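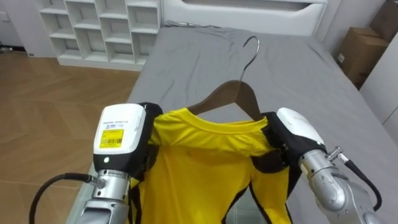 Retail Basics, Unit 2: Markdowns
Instructor: Jaqueline Quezada

Read the Alcombe case before class. It is short, and I will know.

A markdown is a price cut you record. A price cut you don't record is called shrinkage, and it gets blamed on shoplifters. Write the old price, the new price and the date on the sheet.

Working the numbers: a jacket sells at $65 and is cut to $47. The dollar markdown is $18. As a share of the original price it comes to just under 28 percent. As a share of the new price it is just over 38. Both are correct, and people in meetings will pick whichever suits them. In this course we use the original price, and so does the exam.

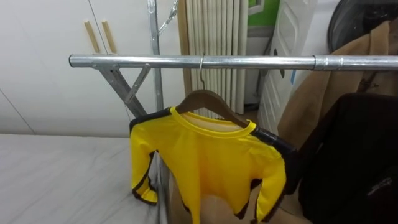 Timing matters more than depth. A small cut in December moves more winter stock than a desperate one in March, when the customer is already thinking about sandals. In the Alcombe case, the buyer, Hermenegildo Valdovinos, waits for the weather to come to him. Note how long he waits and what it does to his spring budget.

Terms to know: initial markup, maintained markup, clearance, sell-through. "Final sale" is not on the list. At the Anddale store in the reading it happens four times.

For next class: problems 1 to 6, plus the Serrano worksheet. Show your work, including the wrong parts.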